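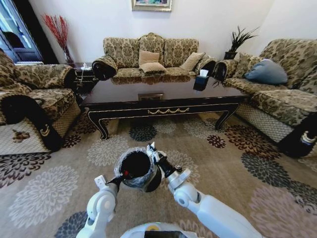
Figure 3.1. Salon avec sièges en U, table basse à pieds galbés et tapis à grandes fleurs.

Chapitre 3
Le salon et ses meubles

Dans le chapitre précédent, nous avons étudié l'entrée et le couloir. Nous passons maintenant à la pièce où l'on reçoit. Son plan dépend d'abord de la place des sièges. La disposition en U, visible à la figure 3.1, laisse un côté ouvert et permet à chaque personne d'atteindre la table basse.

La table de la figure est foncée et très brillante. Son bandeau porte des filets dorés et un ornement au milieu. On appelle « cabriole » la forme courbe de ses pieds. Le tapis, avec ses fleurs sur fond beige, réunit les meubles en un seul groupe.

À la fin du chapitre, l'élève saura dessiner un tel plan et nommer les parties d'une table. Pour l'exercice de dessin, on prendra une table de 60 cm de profondeur et un tapis de 266 cm de longueur. Le vocabulaire complet se trouve à la page 184.

Mots à retenir : le bandeau, le filet, le pied galbé, le tissu à motifs, le médaillon.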